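Notebook 2, Curkthorpe workshop
December, started 8:40 a.m.
Subject: floor of the box, white board, small easel

Carried over from last entry: the floor still has white specks on it. They are dried on and sweeping does nothing. Brushed the whole floor twice this morning, front to back, then along the grain, and got up only the dust and a few crumbs from the corners. The rest is stuck down. I want it sorted out before we start the Todden job, which calls for a clean floor and a clean board at the start of each round.

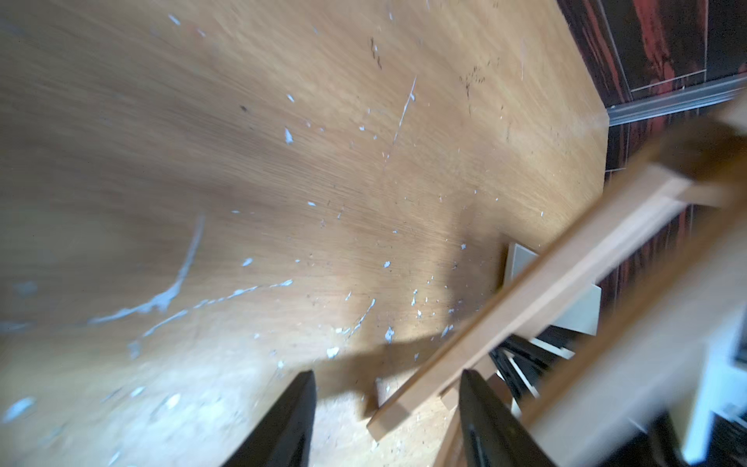

Floor treatment, first try. Warm water with a drop of dish soap on a folded rag, left to sit for 20 minutes with a second rag over it, then a plastic scraper held almost flat. I picked the long thin white streak on the left half as the test mark, with the fainter one running alongside it as the comparison, and left the little flecks for later. The scratch higher up, the pale one across the grain, is a separate matter and soap won't help with it. The small dark brown marks close to it may be old too. Not touching those with anything abrasive until I know how thick the finish is.

I still can't say whether the white stuff is paint or plaster. Both have been used in this room. Paint should go soft and rubbery at the edge under the rag, and plaster should go chalky. Write down which one you get if you do the next patch.

Board. It gets handled at the sides only. The face is matte and takes marks very easily, so please don't lay it face down on the floor, specks or no specks. Lay it face up or lean it, and wipe the floor under it first. When it has to come off the floor, hold it from opposite sides and keep the easel out from under it if there is room.

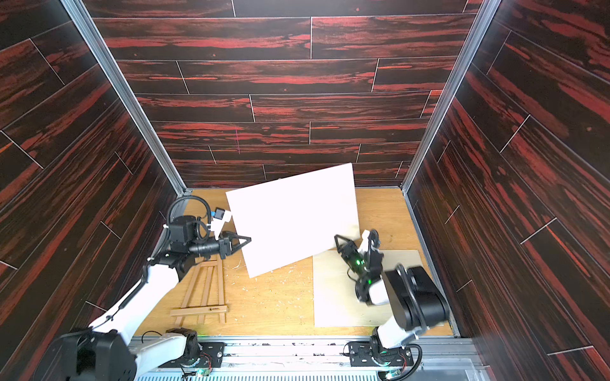 White board up off the floor, easel lying flat.

Easel. It's the small folding one in pale unfinished wood. Leave it unfinished for now. I thought about a coat of Flultent on the legs, but it would change how they slide and we would have to redo the notes on opening and closing it. Check the hinge screws with a hand driver before use. Snug is enough, the wood is soft.

If it gets stained, rub it lightly with 300 grit along the leg and wipe off the dust with a barely damp cloth. The printed logo on the crossbar should be left alone, it's how we tell the front from the back.

Stock number for the easel is 1518. The tag had come off, so I wrote it on masking tape and put that on the storage bin. 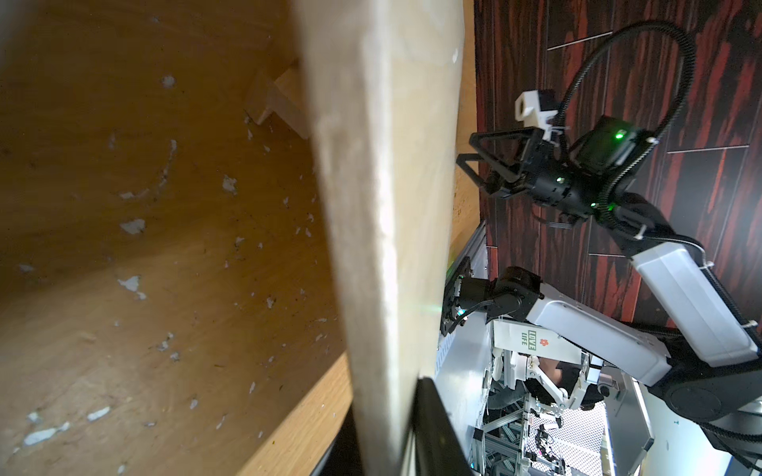 Leung

Afternoon. Went over the supplies. We are low on rags and the plastic scraper has a nick in one corner, so use the other end. The metal scraper stays in the drawer. It will take the paint off and the finish with it.

Walls: the dark planks show dust more than anything else in there, mostly along the light seams. Dry cloth, side to side, working from the top down. No spray on the walls. Do them before the floor - I did it in the wrong order this time and had to sweep again.

Also thought about covering the floor with paper while we work. It would save the wood, but the paper lifts at the corners and the easel legs catch on it. A thin mat cut to size might be better. Need to measure along the front edge, allowing for the metal rail strip.

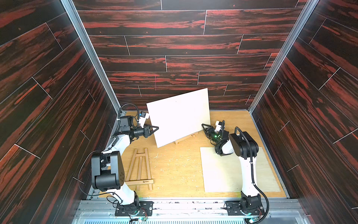 Can the board go straight onto the easel after it has been wiped?
Give it time to dry first, standing on edge with air on both faces. A damp board leaves a mark on bare wood.

To do next:
Second patch of floor, same soap and same time, only in a corner.
New rags, one plastic scraper.
Print a proper tag for 1518.
Ask the Todden people if they mind a mat.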